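Two days at the Bragança bedding mills

I write the buying notes for a small chain of guesthouses, and in February I was invited to see how the sheets we order get made. The trip took in two places, the Carkard weaving mill and the Rorkinex finishing plant, both a short drive outside Bragança. I had never been inside either kind of building before.

We started at Carkard on Friday at eight in the morning. Reinaldo Fagundes runs the weaving floor and took our group through it. You get foam earplugs at the door and you keep them in. The looms run in long rows with an aisle just wide enough for a cart. Yarn comes in on cones from a spinner farther south, gets wound onto beams, and then goes through a bath of starch so it doesn't fray under tension. The starch room smells like boiled potatoes and is very warm. I took my coat off there and forgot it until lunch.

Reinaldo spent a long time on thread count, a subject he has strong feelings about. The highest number he has ever seen printed on a package is 627, and he says the mill could not make that cloth with single yarns if it tried. Sellers get there by counting each strand of a twisted yarn. He told us to ask for the weight of the cloth and the length of the cotton fiber, and to ignore the rest. I wrote that down and have used it twice with suppliers already.
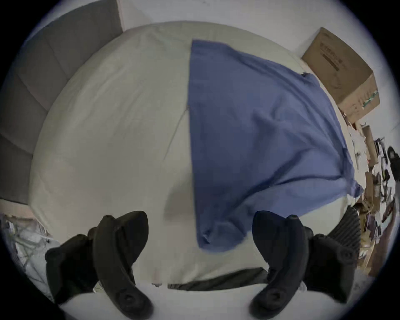

White sheet with a blue cloth laid on it.

Lunch was in the mill canteen: bean soup, bread and an orange. Then we got on the bus for Rorkinex, where the raw cloth goes to be washed, bleached, dyed and pressed. Woven cotton straight from the loom is yellowish and stiff, with little flecks of seed in it, and I would not have guessed it was bedding. Jussara Evangelista, the plant's color manager, handed a piece around so everyone could feel it.

The wash line is one continuous machine. Cloth goes in folded at one end and comes out at the other on a roller, and the trip takes 95 minutes. Most of the water goes through a settling tank behind the building and comes back for the first rinse. We walked out to look at the tank, but it was raining hard and the visit was short.
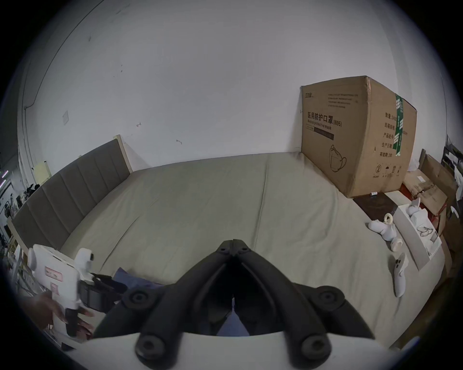 Dyeing was the part I liked best. Jussara keeps a cabinet of cloth strips, one for every batch the plant has sent out, and she checks new batches against them under three different lamps. Grays are the hardest. A gray that matches in daylight can go pink or green under a kitchen bulb, and hotels complain when the fitted sheet and the pillowcases come from different batches. Her advice was to order the full set at once, with spares.

She also talked about shrinkage. The plant allows for two percent after the first wash, and anything sold with deep pockets gets a bit more. 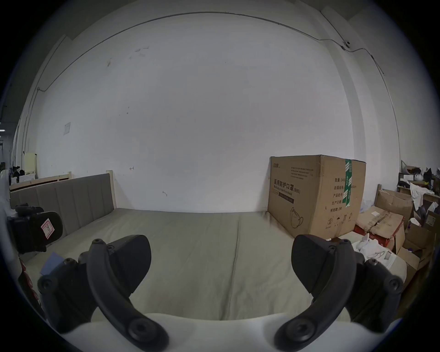 A pale gray-beige sheet on the mattress.

The second day was all cutting and sewing. Roughly 30 people work in that room, and most of them do one seam all day. Corners for fitted sheets are sewn by the most experienced operators. The elastic has to be stretched by hand as it goes under the needle, and a new hire needs months before the corners come out even.

We ended in the sample room, where I went through the Rallholm line, their mid-price range.
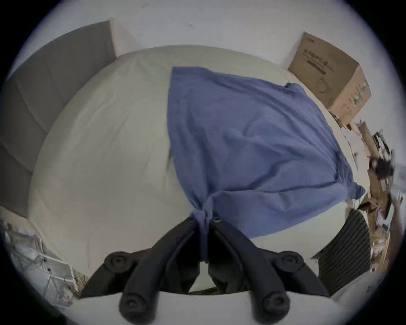 I ordered the percale in white and a light gray, and passed on the sateen, which felt nice but shows every crease. Delivery to us takes seven weeks. The minimum order was lower than I expected, and they will sew in plain labels at no charge.

If you go, stay in the old part of town and rent a car. The bus out to the plants runs early in the morning and again after the shift ends, with nothing in between. Wear closed shoes, as they turned one man in our group back at the door for sandals. Visits have to be booked through the Carkard office, and they answer the phone faster than email.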